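Stenel Gusto Countertop Oven - Owner's Notes
Section 4: Setting the oven up on a table 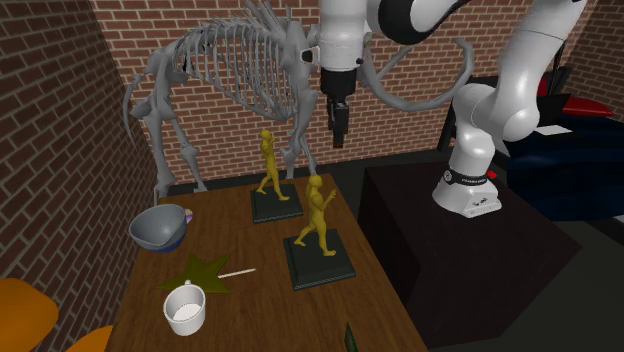

Fig. 4. Wooden table, with a large gray skeleton behind it to the left.

I've set up more of these little ovens than I care to admit, so let me walk you through it the way I'd do it in my own kitchen. You'll want a second pair of hands for step 3, a tape measure, and a damp cloth. Read the cautions before you plug anything in, please!

Before you start
The Gusto likes a flat, solid table that doesn't wobble when you lean on it. A folding card table won't do. I had mine on one in the Lallville apartment for a week and every time I shut the door the whole thing crept toward the wall.

1. Clear the tabletop and wipe it down. Crumbs under the feet will make the oven rock, and you'll blame the feet (I did).

2. Measure the gap you'll have behind the oven. You need 12 cm between the back panel and the wall. The cord guard takes up part of that, so measure from the metal and ignore the plastic.

3. Lift the oven out of the box by the base, one person on each side. Don't use the door handle. It feels sturdy, but the hinges are set for the weight of the door and nothing else.

4. Pull out the cardboard insert, then the rack, then the drip tray. There's a strip of clear tape holding the tray down at the back left corner. Everybody misses it. Feel for it with your finger.

5. Turn the two front feet until the oven sits level. A glass of water on top works fine if you don't own a level - just take it off again before step 6.

6. Plug straight into a wall outlet. No extension cords, no power strips.

7. Set the dial to 440 °F and run the oven empty for 58 minutes with a window open. You'll get a smell, a bit like a hot iron. Mine was gone by the end of the first run, but if yours hangs on, let the oven cool and do it once more.

8. Let it cool with the door open, then wash the rack and tray in soapy water and dry them well.

Note: If you bought the Grīnberga stone to go with it, leave it out for the first run. It goes on the lowest rail, smooth side up, and it needs a good long preheat before your first pizza.

Note: The clock blinks until you set it. The oven will still heat, but the timer won't count down. Hold the small button under the dial until it beeps, then turn to the hour.

CAUTION: The top gets very hot. Don't store bread, mail or dish towels up there, even for a minute.

CAUTION: Keep curtains and paper towels well away from both sides. If the cord looks pinched or scorched, unplug the oven and call the help line before you use it again.

Moving on to racks and trays in Section 5.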